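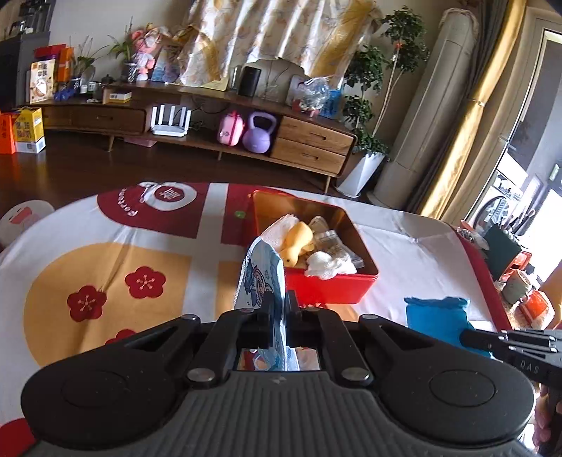 Two-gripper pickup over the red box, living room table, Petirine home set

Hello all,

I'm replying to the question that came through on Thursday, and I'm sorry it took me a few days. I wanted to sit down with a cup of tea and go through our own notes before I said anything, and the tea went cold twice.

> On the list, someone from the Idport group wrote:
> We are about to start collecting hand-held gripper examples in
> people's homes, mainly picking up small soft things and putting
> them in a box or taking them out. Two questions for anyone who
> has done this. Do you tidy the room first? And how many examples
> do you take before you change the objects? Our plan says 400 per
> home with the same setup throughout, and I have a bad feeling
> about it.

Your bad feeling is a good one, I think! We did nearly the same thing in our first home for Petirine, and what we got was a policy that was wonderful at one table and hopeless at the next one over. So now we work in short blocks. We do 23 pickups, then swap the objects or turn the box or move to the other side of the table, and off we go again. It feels slow the first afternoon and then you stop noticing.

On tidying, we leave the room alone, more or less. The picture at the top is a fair sample of what we work in. There's a printed tablecloth with big red flowers on it, creases and all, then toys and wrappers in the box, and behind it a cabinet with plants and gift boxes and a router and I don't know what else. We used to iron the cloth (I'm a little embarrassed to write that) and the model learned to like ironed cloths. The only things we put away now are papers with anybody's name on them, and we ask the family before we start whether there is something they'd like moved.

Soft things deserve a bit more of your time than you have probably planned for. A rubber duck is a duck from any side, but a piece of fabric or a floppy wrapper has a new shape every time you let go of it. We pinch near a fold or a peak where we can, lift, and hold still for a moment before moving across. Please do tell your people to hold still – hurried lifts were most of what we threw out in the early batches. When two people each have a gripper, let one settle on an object before the other goes for the next, or you get a lot of bumping that you'll have to label later.

One more thing on throwing out. We keep the misses now. If somebody drops a piece and picks it up again in the same take, that goes in with a "recovered" tag, and the folks using the Prajapati trainer tell us those are among the clips they ask for most. Takes where the operator starts chatting and waves the gripper at the ceiling can go.

As for time, we allow up to 9 blocks in a day and have never been glad when we tried for more. Hands get tired and the grips get sloppy, and you can see it in the data by late afternoon.

I have a one-page block sheet from the Girnbridge side that I'm happy to send to anyone who wants it. It's plain, but it prints nicely. I'd also love to hear how others are handling clear bags and shiny wrappers, as we are still going back and forth on how many to include.

Warm wishes, and good luck with the first home,
from the Petirine collection desk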